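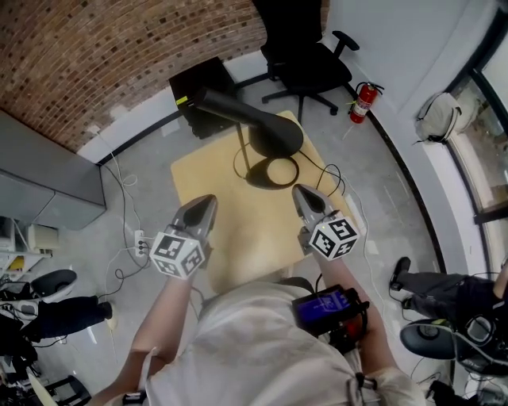
Figure 2. A square wooden tabletop in a light finish, seen from above.

4.2 Table shape and the sharing of meals

The first part of the survey asked households in Lalomville what kind of table they ate at, and where it stood. Forms went to 200 households and 173 came back complete. Square tables (Figure 2) were the most common type in flats with one or two bedrooms, while rectangular tables were more usual in the older terraced houses on the Nakpan side of the river. Round tables were rare in both. Several people wrote in the margin that they had owned a round table and given it up when they moved, as it would not go against a wall.

We had expected the size of the household to be the main influence on table shape. It did have some effect, but the width of the kitchen door and the position of the radiator were mentioned more often in the written comments. Tables that came with a let flat were a further complication. Tenants in the Eveo blocks had been supplied with a table by the landlord, and many had kept it although they would have chosen something longer. We have marked these households separately in the tables that follow and left them out of the comparison by income.

The meal diaries give a fuller picture of use. Each household was asked to write down, for every evening meal, who was present, where they sat and what else was on the table at the time. The diaries together hold 4,000 entries. A meal was coded as shared if two or more members of the household ate at the same table and their start times overlapped. Meals eaten on the sofa were coded as not shared even where two people sat side by side, a decision we return to in Section 6.

Households with square tables recorded shared meals on more evenings than those with rectangular ones. The difference is small once the age of the children is taken into account, and among households without children it disappears. What remains is a difference in seating. At square tables people tended to sit at right angles to each other, on adjoining sides, and to keep the same places from one evening to the next. At rectangular tables the short ends were often left free, or were given over to post, school bags and laptops. Chantharasri has argued in earlier work on canteen furniture that the corner position makes talk easier between two people. Our diaries cannot test that claim directly, though three diary keepers said much the same without being asked.

Clutter deserves a separate note. Almost every household described clearing the table as a task in itself, and the diaries show that shared meals were less frequent on evenings when the table was recorded as being in use for homework or paid work at six o'clock. In the smaller flats there was seldom another surface for these things to go to. One father kept a tray under the table and moved everything on to it in one go. Another household had agreed that the side nearest the window was for work and the other three sides were for food — an arrangement that lasted until November, when the light went too early for the window side to be of use.

To look at these matters more closely, Jintana Chantharasri held interviews in 14 of the homes. Each interview took place at the table, and the person was asked to talk through an ordinary evening from coming in to going to bed. The interviews were recorded and typed up in full, and passages dealing with seating, clearing and waiting for others were then grouped by theme. Waiting came up far more than we had planned for. Parents spoke of holding the food back for a child at swimming or a partner on a late shift at the Jinano works, and of the point in the evening when they stopped holding it back. That point differed a great deal between homes, from half past six to nearly nine, and bore no clear relation to the kind of table. We take up waiting in Section 4.3, together with the diary entries in which one person ate first and then sat down again with the others.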